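Montes Road Community Workshop — Minutes of the Members' Meeting
06/09/2023, held in the upstairs room, 7:00 p.m.

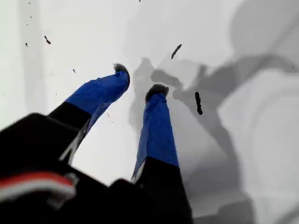

Two-fingered gripper over a white surface, red and white wires at the lower left.

Chair: Hường Từ
Minutes: R. Janden
Apologies received from the Cimmont Street group.

1. Minutes of the last meeting
Approved with one correction. Item 4 should read "side gate," not "side gutter."

2. Matters arising
The side gate latch was replaced in May. The key is on the hook by the phone. The letter to the city about the drain on Roden Lane has been sent and no reply has come back. Hường will call the office and ask who has it.

3. Accounts
Balance at the bank is $3,779. The insurance renewal is due next month and the bill has not arrived. The electric bill was higher than last year and there was some discussion of why. The old space heater in the back room was suggested. It was agreed to unplug it and compare the next bill.
Dues remain at $66 for the year. A motion to raise them was made, did not find a second, and was dropped. Members who pay by check are asked to write their full name on it.

4. Roof
Two quotes received for the flat section over the wood store. The lower one covers patching only. The higher one covers new felt and flashing and comes with a 12-year guarantee. Several members felt that patching had been tried enough times already. Others wanted to see the insurance bill before agreeing to anything. Decision put off to the next meeting. In the meantime the lumber on the north wall is to be moved to the middle racks and covered.
Action: R. Janden to ask both roofers if their prices will hold.

5. Opening hours
The late evening opening has been busy and the early one has not. Proposed: drop the early opening for the summer and run the late one until 10 p.m. Carried, with one against. The member voting against asked that it be noted that she works nights and the early opening was the only one she could use. Hường offered to open up for her by arrangement.

6. Storage shelves
Too many unfinished projects are being left on the shelves with no name on them. From now on anything left needs a tag with name, phone number and date. Untagged items will be moved to the porch for 12 days and then cleared. Tags and string are in the top drawer — please put the scissors back.

7. Yard sale
Agreed to go ahead on the front lot. Tables to be borrowed from Cimmont Street. Prices to be marked beforehand this time. No paint, mattresses or tires.

8. Any other business
The kettle leaks. A new one may be bought out of petty cash.
A member asked about parking on Roden Lane. The neighbors have complained about the turnaround being blocked, and members should use the front lot.
Bike racks — held over.

Meeting closed at 8:35 p.m. The date of the next meeting will be posted on the door.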